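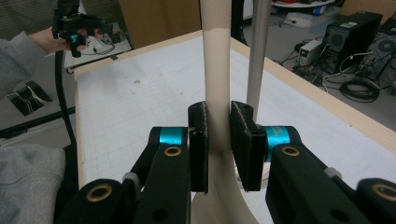
*The cream pole and the silver pole, at the big table. The cream one is the one with the curve.*

# The Long Room: Furniture, Fixtures and Grudges

The Long Room is on the second floor of the Gowda Building in Bernley, up the stairs that everyone agrees are steeper than they used to be. We share it: a pattern cutter, two people who make lampshades, a man who repairs umbrellas, and whoever has taken the corner by the radiator this month. This page is about the stuff in it. The people have their own page and have asked for better lighting.

I've been putting the page together in the evenings after the lampshade people go home and take their radio with them. Additions are welcome. Corrections go in the shoebox by the door, where I will read them in my own time.

## The table

White top, faint gray grid, beige wooden border. Big enough that you can lose a tape measure on it and find someone else's.

We got it for $700 when Kolent closed its sample room across the street, and then we paid nearly as much again in pizza to the people who carried it up. It went through the door on the third attempt, on its side, with the door off. The door has never hung right since. If you have visited and wondered why you have to lift the handle and lean, now you know.

The grid is the best thing about it. Revathi Kandasamy cuts all her patterns against it and has stopped owning a ruler in any serious way. Raghavendra Kurup, who does the umbrellas, says the grid is a hair off at one end. He has said so for years. He has been offered a pencil and the chance to show us, and he has said he doesn't want to make a fuss.

The smudges and marks are a sort of archive. Some are chalk, some are pencil, and a few have been through every cleaning product in the cupboard and come out looking refreshed. I've stopped scrubbing. You may continue if it relaxes you. Please don't use the green scourer, and please don't use the thing from the garage that Babak swears by, which took the varnish off a stool.

House rules for the table, as they currently stand:

- Hot things go on the tile. The tile is under the sink.
- Cut on a mat.
- Leave your end clear at night. "Clear" has been discussed at length and means clear.
- Wet umbrellas are Raghavendra's business and stay on Raghavendra's side.

## The poles

We have a cream one and a silver one, and every few months somebody suggests getting rid of one of them.

The case for the cream pole is that it's nicer to look at. It's smooth and has that curve toward the bottom, where it picks up a shine if the light is in the mood. Revathi likes it. The lampshade people like it and have asked twice whether it comes in sage.

The case for the silver pole is that it's slender, straight and brushed, and it doesn't show fingerprints as badly as you'd expect. Raghavendra, a man who has spent his working life among thin metal rods, is loyal to it. He will tell you it has better manners.

I put it to a vote at the January tidy-up. Two for cream, two for silver, and Adalberto Cavalcanti abstained on the grounds that he'd only come in to borrow the stapler. Both poles stayed.

They do not match, and I've been told by a visiting sister-in-law that this is a look now. I have left it in the minutes as a compliment.

## The radiator corner

The corner is let by the month, and the tenants come in two kinds. There are those who arrive in fall, discover the radiator, and become deeply attached to their craft. Then there are those who arrive in June.

Ashwin Sundaram had it longest. He was binding a family cookbook, 2,521 recipes by his own tally, a good share of them for the same lentils. He left us a copy of volume one and a very heavy book press, which now holds the window open. It does this better than the window latch ever did.

If you want the corner, put your name on the list. The list is behind the calendar. There's one chair with the corner, and the chair is better than it looks, although you should sit down on it slowly the first time.

## The cupboard

Ristar, the hardware store downstairs, gave us the cupboard when they put in new shelving. It is seven feet tall and full of things that someone will need the minute they're thrown out. I went through it last winter with a trash bag and a firm expression and got rid of one dried-up glue stick. By four in the afternoon I'd been asked where the glue stick was.

At last inspection it held:

- 11 pairs of scissors, all "the good ones"
- umbrella ribs in a cookie tin
- cookies, in a tin marked "umbrella ribs"
- a bolt of orange lining that came with the room
- instructions for a kettle we've never owned

Please return scissors with the handles facing out. Babak Ghorbani reached in without looking in his first week and has kept his own pair in his coat ever since.

## Coming to see it

The Long Room is open most afternoons if you ring first, and occasionally if you don't. Use the side door, and take the stairs at your own pace. Somebody will show you the table. If it's Raghavendra, allow an extra half hour and agree with him about the grid.

We rent out the big table for cutting in the mornings. You get the whole top, both stools (one varnished, one less so), use of the kettle, and the silence of people trying not to give you advice. Bring your own mat. Leave your end clear.

The handle lifts, then you lean.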